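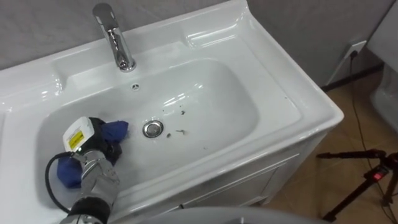 Vanity basin, single-lever faucet, pop-up drain.

Ticket 564
Property: Gilchrist building, unit 12
Category: Plumbing, slow drain
Opened: July 8, 2018
Status: Monitoring

Problem as reported
Bathroom sink drains slowly. Water stands in the bowl after hand washing and takes several minutes to go down. There is a sour smell in the morning. Kitchen sink and shower in the same unit drain normally. Tenant has already tried a bottle of store-bought drain opener twice with no change.

Reply from maintenance
Please don't put any more drain opener in. Run the cold tap for a few minutes and leave a note on the counter saying when it was last used, so whoever opens the trap knows.

Since the shower is fine, the blockage is most likely between the stopper and the wall. Venting is less likely but we will check it if cleaning doesn't help.

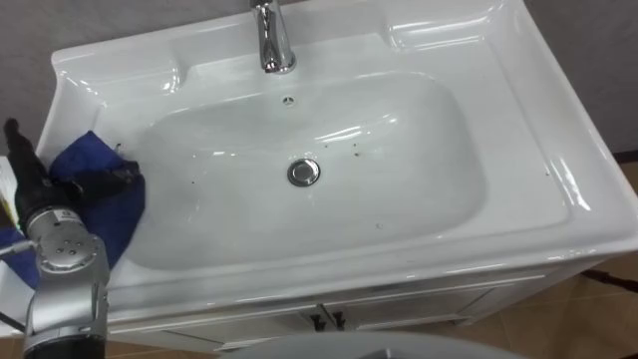

First visit. Timed the drain with the bowl filled to just under the overflow: 3 minutes to empty. Lifted the stopper out and pulled a plug of hair and soap off the bottom of it. Timed again, a little better, still slow.

Put a bucket under the trap and took it off. Gray sludge on the low side of the bend. Both slip nuts were hand tight only and one washer was flattened. Replaced both washers with the Cirham ones from the van. Ran a hand snake 17 inches into the wall arm and hit nothing solid.

Refilled and timed. Empties in under a minute.

Tenant update
Draining well. Smell is weaker but still there, mostly near the front of the sink.

Reply from maintenance
Probably the overflow channel. It collects soap film and the stopper cleaning doesn't reach it. Flush with warm water through a funnel, then push a bottle brush in as far as it goes, and flush again. 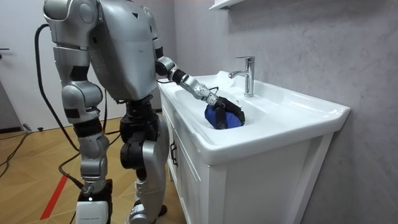
Blue cloth in the basin, wipe-down.

Second visit. Overflow flushed until the water came out clear. Trap joints checked with a dry paper towel, no drips. Vent not checked, no gurgling heard at any point.

Parts: two slip-joint washers. Stopper reused. If it needs replacing later, the Undberg stopper in stock does not fit this drain, order the Grastillow one.

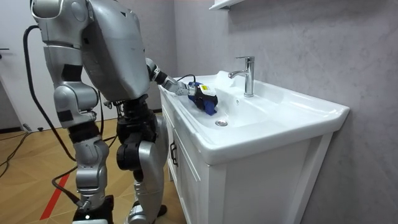
Blue cloth at the rim of the sink.

Tenant update
No smell for several days. Fine to close from my side.

Reply from maintenance
Leaving this open on monitoring until the October inspection. Pull and rinse the stopper once a month. If it slows down again, reply on this ticket and don't open a new one.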